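### 4.3 Failure during the handover of small tools

In this section we describe a fault which we did not expect when we planned the study. It happened in the handover task, where the left arm holds a small hand tool and the right arm must take it over the middle of the table. The task looks simple, but it gave us more trouble than all the other tasks together.

In the first 23 trials, the right gripper closed too early 6 times. In each of these cases the left gripper had not yet opened, so for a short moment both arms were pulling on the same piece of metal. The controller, which we call Havby, did not see this as a collision. Its force limit was set for contact with the table, and a small tool between two grippers gives a much lower reading at the wrist. The arms therefore continued to move. In two trials the tool was thrown from the table, and one of these landed close to the operator's feet. After the second case, on a Friday, Yevdokiia Marchuk stopped the work and we did not start again until the logs had been read.

The logs showed that the two arms did not share the same clock. The left arm reported its finger position with a delay, and this delay grew slowly during a long session. In the morning it was too small to matter. Later in the day the right arm was acting on old information – it believed that the left fingers were already opening. Restarting both arms removed the delay, and this explains why our short tests in April had never shown the problem.

We also found a weakness in our own procedure. The emergency stop was tested only with empty grippers. When it was pressed during a handover, both grippers kept their last command and the tool stayed under tension.
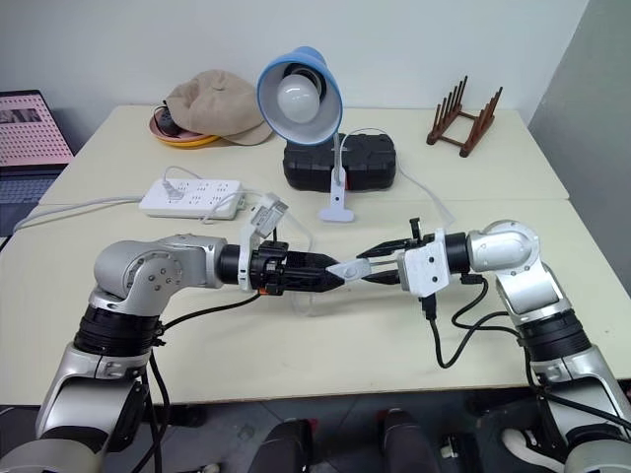 **Figure 6.** Handover of a small tool between the left and the right gripper.

We made two changes after this. First, the right arm now waits for a fresh message from the left arm before it closes, and the message is refused if its time stamp is too old. Second, the stop command now relaxes the right gripper by a small amount, so that only the left one keeps a firm hold. Sinéad Corrigan repeated the long session with both changes and the early closing did not return. We cannot say that the fault is fully removed, as the delay itself is still present in the driver and we have only worked around it. The same driver is used in the Wultuvitz setup, where the arms are faster, and there the test has still to be done.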